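FOR IMMEDIATE RELEASE
09/06/2025

**Greltow fabric swap moves to Cordier Hall, doubles its hours** 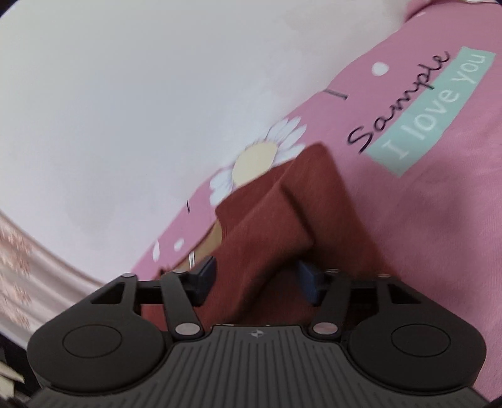
*Folded rust-red cloth on a pink print. Photo: Greltow Fabric Swap*

GRELTOW - The Greltow Fabric Swap is moving. New home is Cordier Hall, on the Starnum Road side of the park, and the hours go from two to four. Doors at 10 a.m., last bags checked at 1:30, everybody out by 2.

The swap started in a church basement with 11 people and a folding table. The August session brought in 502 pounds of fabric, a record, and the line went up the stairs and out to the parking lot. Time for a bigger room.

"We had people holding bolts over their heads to get past each other," said Pushpa Pant, who runs the swap. "One lady went home with the wrong coat. Cordier has two doors and real parking. I've been asking for it since spring."

How it works, for anyone new:

- Bring clean fabric, half a yard or bigger. Cotton, linen, wool, knits, whatever. Smaller pieces go in the scrap bins, free to all.
- Get your bag weighed at the door. You get a ticket for the same weight.
- Shop the tables. Weigh out on the way home. Over your ticket, it's $5 a pound.
- Nothing to bring? Come anyway, same price.

Please no foam, no used pillows, no carpet samples. Had a lot of carpet samples in August. Curtains OK if the hooks are out.

Patterns, zippers, buttons and thread are on their own table this time and don't get weighed. Take what you'll use. Pattern envelopes should be checked for missing peices before you drop them off, and write on the front if something's gone.

**Mending table**

New at Cordier: a mending table, run by Thanasis Gavalas of Istitz Tailoring on Mill Street. Hems, torn pockets, popped seams, loose buttons. One item per person, and you stay and learn the stitch while it gets done. No leather, no zippers on winter coats (they take to long).

"I'd like people to leave knowing how to do a blind hem," Gavalas said. "It's fifteen minutes to learn. I get pants in the shop every week that somebody could have fixed in front of the TV."

Istitz is also lending two sewing machines and an ironing board for the day. Sign-up sheet for the machines at the door, 20 minutes a turn.

**Tables**

There are 29 tables in the new layout, sorted by type of cloth instead of color. Quilting cottons along the windows, apparel fabric in the middle, upholstery and heavy stuff at the back by the ramp. Sorting by color looked nice but shoppers kept asking where the knits were.

Leftover fabric goes to the Greltow high school costume shop first, then to the quilting group at the Starnum Road senior center. Both pick up the same afternoon.

**Need to know**

Where: Cordier Hall, lower level, ramp entrance on the park side
When: last Saturday of the month, 10 a.m. to 2 p.m.
Cost: free to get in
Drop-off: the evening before, 5 to 7 p.m., or bring it with you
Kids: welcome, with an adult. Scissors stay at the cutting table

Cash or check only for now. Card reader is on order.

Help needed with setup, from 8 a.m. Coffee provided. Ask for Pushpa.

**Press contact:** Pushpa Pant, Greltow Fabric Swap. Interviews by phone most mornings, photographers welcome during setup. Please call ahead.

###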